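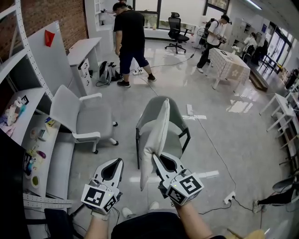 Page last changed: May, 16:42

Right, grippers thread. I've been swapping between two sets of hand-held ones for a fortnight and people keep asking which I'd keep, so I'm putting it all in one place.

1/ The pair in the photo are the Vevik ones. White pointed fingers, black teardrop pad on the inside, marker cube at the base so the tracking knows where your hands are. The other set is the Lerkard pair, which has flat parallel jaws and a much chunkier handle.

2/ The job was cushions. Pick up a cushion, get it over the back of a chair, straighten it, let go. Sounds like nothing! It's a horrible task. Cushions sag wherever you aren't holding them and chair backs are always a bit narrower than you think.

3/ The Vevik fingers are lovely for pressing and nudging. You can shove the cushion flat against the chair with the side of one finger and the pad gives a little. I barely used the actual pinch for the straightening bit, I just pushed.

4/ Lerkard wins on lifting, no contest. Flat jaws get a proper mouthful of fabric. With the pointed ones I kept pinching a tiny corner and the whole thing would swing round and slap me on the wrist (Dulce Xolalpa has a video of this, she's not allowed to post it).

5/ Numbers, as somebody will ask. 242 goes with the Vevik pair, 186 of them I'd call clean, meaning no drop and no second grab. I haven't finished going through the Lerkard recordings so I'm not giving a figure yet. Sorry. It felt close.

6/ Tracking. Both sets use the square markers and both lose them if you turn your wrists inwards, so keep the cubes facing the head camera. I spent my first morning reaching round the chair from behind and had to bin the lot.

7/ Also, light. Big windows are nice to work next to and awful for markers in the late afternoon. Iraís Quintero told me to lock the exposure and I ignored her for a day. Lock the exposure.

8/ Weight! The Lerkard pair is heavier at the front and after 10 minutes with arms stuck out I wanted to lie down. The Vevik ones I can do for most of an hour before my forearms start moaning.

9/ Someone asked if the fingers wear out. The pads on mine have gone a bit shiny at the tip but they still grip cotton fine. Slippery covers, less so. I've asked Nernbridge whether they'll sell the pads separately, no answer so far.

10/ Someone else asked about the controller. I'm on the Ellwood box for both. It drops the left hand now and then if you plug it in second, so plug the left one in first. No idea why, it's been like that through two updates.

11/ So for chairs and cushions I'm sticking with the pointed pair. For folding towels I'd go back to the flat jaws tomorrow. Haven't tried either on anything hard yet, mugs are next.

12/ Edit: yes, both hands at once, all the way through. One-handed cushions are a misery, I gave up after three.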